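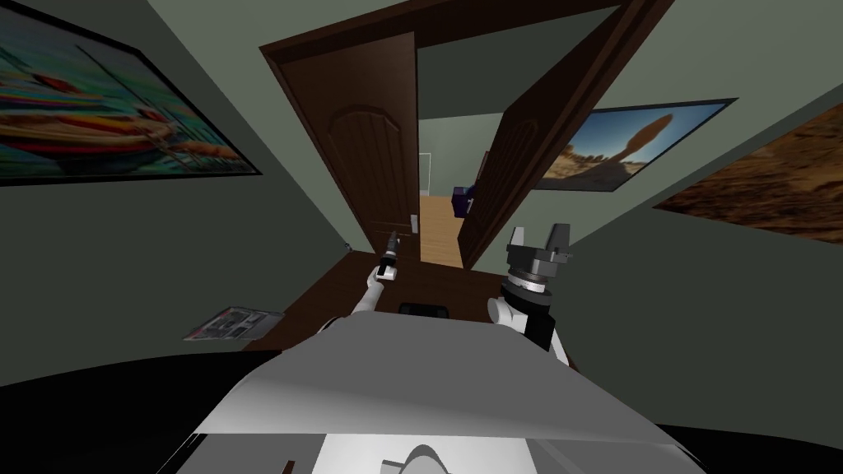 Tullholm guest house, upper floor
Interior doors and exits: walk-through checklist with comments
18 Dec 2025

Key: OK / FIX / ASK. Comments follow each item. The July sheet marked every line OK, in the same pen, with no comments at all, so I started over.

1. Bedroom doors open fully without catching. FIX
Room 2 drags on the floor. Adico's invoice says it was planed in the fall. I would like to know which edge.

2. Latches engage when the door is pushed shut. OK
Tried each one from both sides. Room 4 needs a firm pull.

3. Lever handles tight, no play. FIX
Two loose, rooms 2 and 5. A grub screw was missing in room 5 and someone had put tape over the hole.

4. Doors open from inside without a key. OK
The old key for room 3 still turns the lock from the hall side. Take it off the hook downstairs.

5. Fire doors labeled and rated. ASK
We were told all the upstairs doors were replaced with rated ones. I found a label on the stair door and none on the bedrooms. The supplier, Babić, says labels "may have been painted over." Maybe so. I want the paperwork before I tick this.

6. Self-closers shut the door from any angle. FIX
Stair door stops short of the latch when opened only a little way. It closes fine from wide open, and I suspect that is how it was tested.

7. Hallway clear along its whole length. FIX
Linen cart parked outside room 4 on both of my visits. I was told it is "never there."

8. Exit signs lit. OK
Lit today. The Fudesetti units are supposed to have new batteries, but there is no date written on either one. See 9.

9. Emergency lights stay on with power off. ASK
Not tested, guests in the building. The log shows a pass every month, including the month we were closed for the boiler work.

10. Smoke alarms sound when tested. OK
All sounded. Room 1 is noticeably quieter than the rest. Listen again with the door closed.

11. Door wedges removed. FIX
Took away two. Expect them back by the weekend.

12. Repair budget. ASK
$200 was approved for upstairs. It might cover the handles and the closer. It won't cover doors if item 5 goes the way I think it will.

Recheck items 1, 3, 6 and 7 before the next sheet is signed. Write what was done, and leave the box blank if it wasn't looked at.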